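# Murkness swap table moves indoors, adds kitchen goods

12 Apr 2022

The household swap table on Benavides Street has a new home in the front room of the former Skustuver hardware store. It opened there this week after two years under an awning in the parking lot.

Wanda Gallagher, who started the table with her brother Amos, said the move was overdue. Rain closed the outdoor table for most of October, and several boxes of linens had to be thrown out.

"We lost good dish towels," she said. "After that I called the owner and asked what he wanted for the front room."

The owner, Fitzgerald Boateng, is charging $40 a month, with heat included. The lease runs through next spring and can be renewed. Boateng said he has no other tenant lined up for the front half of the building and will keep using the back for storage.

The rules are the same as before. People may leave small household items in working order and take what they can use. No money changes hands, and it isn't necessary to leave something in order to take something. Bowls, cups, flatware, hand tools, gloves and clean cloths are the things that move fastest, according to Amos Gallagher. Remote controls tend to sit, and he asks that anyone leaving one tape a note to the back with the make of the television.

Fresh fruit and vegetables are now accepted as well. They were turned away outdoors on account of the heat and the wasps. Produce should be whole when it is dropped off, and whatever is left at closing goes to Rochelle Schumacher, who keeps chickens on Gokilen Road. Cut fruit is put out only for people to taste while they look around.

Knives, glass, medicine, car seats and anything with a frayed cord will still be refused. Furniture is also out, though a card may be pinned up by the door to offer a larger piece. Cards come down after 3 weeks.

The Gallaghers kept a notebook by the table last year and wrote down what was taken. The final tally was 940 items, more than 394 of them from the kitchen. Amos Gallagher said the true number was likely higher, as many people came by in the evening and did not sign anything.

Darnell Oyelaran, who lives two doors down, furnished most of a kitchen from the table when he moved to Murkness. He has since brought back a set of mixing bowls and a colander.

"I had one pot and a spoon," Oyelaran said. "My sister told me to walk over and look before I bought anything."

The room is open mornings from nine to noon and again from four to six. The entrance is on the Benavides Street side, up one step. A ramp is on order, and until it comes, visitors who need help at the door can knock on the window. Drop-offs should be made during open hours and not left on the sidewalk. 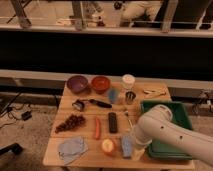 Bowls, a tape measure, a remote control, grapes and a carrot share a table with other small household goods.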